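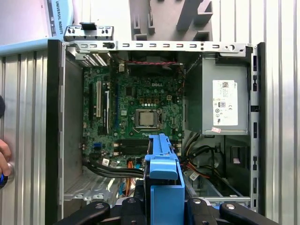

Subject: Re: [stendley-list] Old desktops, worth the trouble?

Hi all,

Jumping in on this one because it's my favorite subject and I have a free evening for once!

> We've been offered a stack of office desktops from the Koppel
> building. Some don't start. Is it worth anyone's time to go through
> them, or do we just call the recycler? I don't want to fill the
> back room with junk again like we did two years ago. Also, what
> would we even run on them? Most people want laptops now.

Please say yes to them. Please! Office desktops are the nicest used machines you can get. They open without a fight, the parts come out with your fingers half the time, and there are usually several of the same model in a batch, so one dead one can keep two others going. I've gone through three batches like this in the past few years and every one left us with more working computers than I'd guessed from the pile.

The way I do it now (I was much messier at first) is to sort before opening anything. Plug each one in, press the button, and put a strip of masking tape on top with what it did. "Beeps." "Fan only." "Boots, wants password." Then the ones that boot go in one row and you leave them alone until the rest are sorted. It's so tempting to start fixing the first one you touch, and then it's ten at night and you've got one computer and a floor full of screws.

For the ones that don't start, I swap memory first, then the power supply, then the little coin battery on the board. That covers a surprising share. If the cooler has been off, clean the old paste away and put on new before you run it, even for a quick test. I use coffee filters and rubbing alcohol, and a tube of paste lasts me ages.

About drives: take them all out and treat them as full of somebody's private stuff, whatever the donor says. I keep them in a lidded bin with a written count on the lid, and nothing goes back into a machine until it's been wiped and checked.
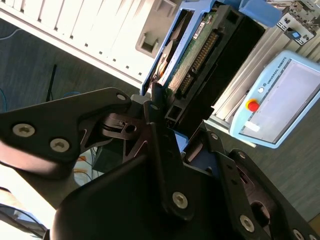
For the rebuilds I'd put in small solid state drives if we can afford it. The change is huge, way bigger than adding memory. Old spinning drives of 500 GB are fine for storing photos or as a second drive, but as the main drive they make a decent computer feel tired. I priced the small ones at Flindemus last month and a batch came to $322 with shipping. Prurnel wanted $313 for the same number but you had to pick them up yourself, and it's over an hour each way, so I'd go with Flindemus unless somebody is driving out there anyway.

On what to run: I've been putting Linux Mint on everything and people get along with it fine. Web, email, printing, letters, that's most of it. I set the text a bit larger, put the browser on the panel, and leave a one-page sheet taped inside the box with the login and how to shut down. The folks who want laptops want them because they don't have a desk, fair enough, but there are plenty of families who'd love something with a real keyboard and a big screen for homework. The last desktop I gave out went to a house with four kids, and now they want a second one.

Things I'd ask the Koppel people before we say yes:

- Are there power cords and monitor cables? (We never have enough.)
- Do they need a letter saying the drives were wiped?
- Are there any BIOS passwords, and does somebody still know them?
- Can they hold the stack for a couple of weeks so we aren't hauling it all at once?

I can bring the van on a Saturday morning, any time after nine. And if the worry is the back room, I'll happily take the "fan only" pile to my garage and bring back what works. My bench is clear at the moment and I've been itching for a project.

Does anybody still have that box of short SATA cables? I labeled it "misc" like a fool and I haven't seen it since spring.

Cheers from the Stendley end of town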